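Okay, promised a few of you I'd write up how we planned the equipment money for our little manipulation setup, so pour yourself something, this is going to run long (it always does with me).

1/ Some background for the new folks. We're a small shop called Cletico and we teach arms to put household things away. Our whole budget for the data collection side came up for review in May, and I was the one holding the spreadsheet. I have never loved a spreadsheet so much or slept so badly over one!

2/ First big question was whether to buy another full arm or put the money into hand-held grippers. I really wanted the arm. I had the Ranoteck quote open in a tab for weeks, like a person looking at puppies. But every hour on an arm needs someone who knows the arm, and we don't have many of those people.

3/ With hand-held grippers a new person can be picking up tubes and dropping them in a bin before lunch on their first day. We priced a pair from Gurton at $2699, and that number got us to yes a lot faster than the arm ever would have.
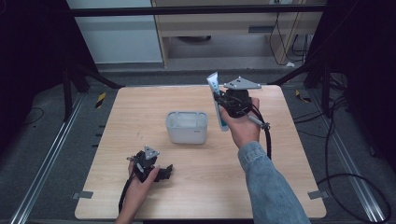
4/ Anyway, back to the money. The pair was the easy line. What I didn't plan for well was everything that hangs off the pair. Cables, for one. Buy them longer than you think you need, and buy spares in the same order so you only pay shipping once. I paid it three times, and I'm still a little sore about it.

5/ Spare fingers are the other one. We went through our first set much faster than I'd written down, and the replacement set is $98 from the same people. I now keep 5 sets on the shelf and treat them like printer ink. It's a consumable, so put it in the consumables line, and your future self will be so grateful to you.

6/ Then the props! I had a big fat zero in that row. We use ordinary drugstore and kitchen things, toothpaste, plastic bins, sponges, that kind of stuff, and it sounds like pocket change until you want the same items at every station. Give it a real number and let people shop without asking you each time.

7/ Tables, rails, posts, curtains, floor tape. I lumped all of it under "furniture" and it came to $711 per station once I went back through the receipts. No regrets on any of it, I only wish I'd had it in the first draft so I didn't have to go back and ask for more with my hat in my hand.

8/ Someone asked about Tsuji. Yes, we looked, and I liked them a lot! Lovely people on the phone, very patient with my questions. Their lead time was longer than our review window, so they're on the list for the next round. If you aren't in a hurry I'd call them first.

9/ Support contracts: we took one year and skipped the longer one. I went back and forth on this so many times. What settled it was that the people using the gear every day had gotten pretty good at fixing it themselves, and the second year cost nearly as much as a fresh spare unit. I'd rather have the spare in the closet.

10/ One more thing, and I'll let you go. Pay for people's time in the same sheet as the hardware. We had them in two separate files, and for a while we were happily planning to own more stations than we had hands to run. Put them side by side and you catch it right away.

11/ I'm cleaning up the sheet so it makes sense to someone who isn't me (right now half the cells are notes to myself, and one is a soup recipe). If you want a copy, reply and I'll send it over once it's presentable. And if you've budgeted for something like this and spotted a row I'm missing, please tell me, I'm still adding to it!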